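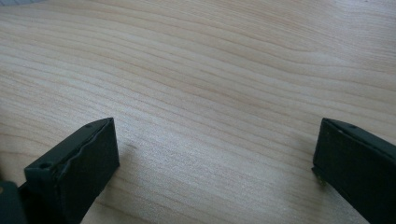 Mai, Werkstattbuch, Nachmittag

So, endlich komme ich dazu, das mit der Tischplatte aufzuschreiben, bevor ich wieder alles durcheinanderwerfe. Odette Renaud hatte beim letzten Durchgang gefragt, ob wir die Platte noch einmal schleifen oder gleich so lassen, und ich hatte großspurig gesagt, ich schaue mir das in Ruhe an. In Ruhe heißt bei mir: kurz vor Feierabend, mit kaltem Kaffee, Lampe in der Hand.

Auf der Bestellung steht nur »helles Furnier, satiniert«. Welche Holzart das ist, steht nirgends, auch auf dem Lieferschein von Merer nicht. Ich hätte Ahorn gesagt, Odette sagt Birke, und damit haben wir eine halbe Kaffeepause verbracht. Ich schreibe denen noch eine Mail. Für die Pflege ist es egal, aber falls wir mal ein zweites Stück dazu brauchen, will ich nicht raten müssen!

Was mir richtig gut gefällt, ist die Zeichnung. Ich mag Furnier ja sonst nicht besonders (zu brav, zu gleichmäßig), aber hier ist ordentlich was los, lange Linien, die sich in Bögen legen und dann wieder auseinanderlaufen.
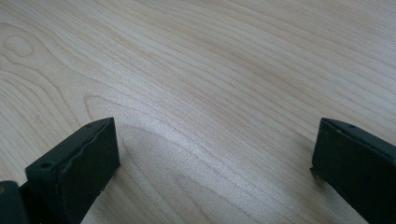 Platte mit Fladerzeichnung, links oben das kleine Auge

Das Auge ist übrigens praktisch, wenn man sich beim Putzen oder beim Notieren von Kratzern orientieren will. Ich gebe Stellen ab jetzt immer von dort aus an. »Handbreit rechts vom Auge« versteht jeder, »irgendwo in der Mitte« hat letztes Mal zu einer längeren Sucherei geführt.

Zur Oberfläche: Ich hatte mit Korn 300 an einem Reststück probiert, 2 Durchgänge, immer mit der Faser. Das Reststück ist danach stumpfer als vorher und fühlt sich leicht mehlig an. Danach das Öl von Gorkent, dünn, 14 Stunden liegen lassen. Ergebnis: na ja. Der Ton wird gelber, und das will ich auf der großen Platte auf keinen Fall haben. Das Wachs von Dunbar war besser, macht aber Fingerabdrücke wie verrückt. Also bleibt die Platte, wie sie ist, und wird nur feucht abgewischt und trocken nachgerieben.
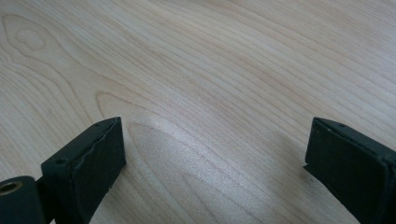 Foto: Werkstatt Ustholm

Beim Licht muss ich aufpassen. Wenn es flach über die Platte kommt, spiegelt der Lack so stark, dass die Maserung fast weg ist, und man hält jede Faser für einen Kratzer. Ich habe mir schon 2 »Kratzer« notiert und wieder durchgestrichen. Kontrolle also immer aus mehreren Richtungen — und nicht, wenn man eigentlich heimwill.

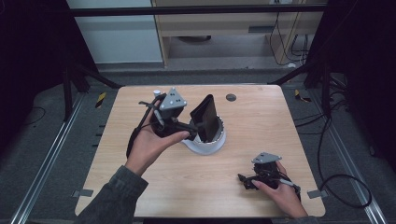
Die Kanten sind der nächste Punkt auf meiner Liste. Furnier geht fast immer zuerst am Rand kaputt, da bleibt ein Ärmel hängen oder es läuft Wasser drunter, und dann steht so eine kleine Zunge hoch, an der alle herumzupfen. Die gerundeten Ecken helfen da schon, die will ich bei einem zweiten Tisch unbedingt wieder so. Mehr Sorgen macht mir das kleine runde Loch in der Platte, dessen Rand will ich mir mit der Lupe ansehen und notfalls mit einem Tropfen Lack versiegeln. Lack steht im Schrank, 8er Pinsel ist auch da, den feinen muss ich nachbestellen.

Noch offen: Mail an Merer wegen der Holzart, Reststück beschriften, Odette das Wachsmuster zeigen. Und bitte keine Tassen ohne Untersetzer, das gilt auch für mich.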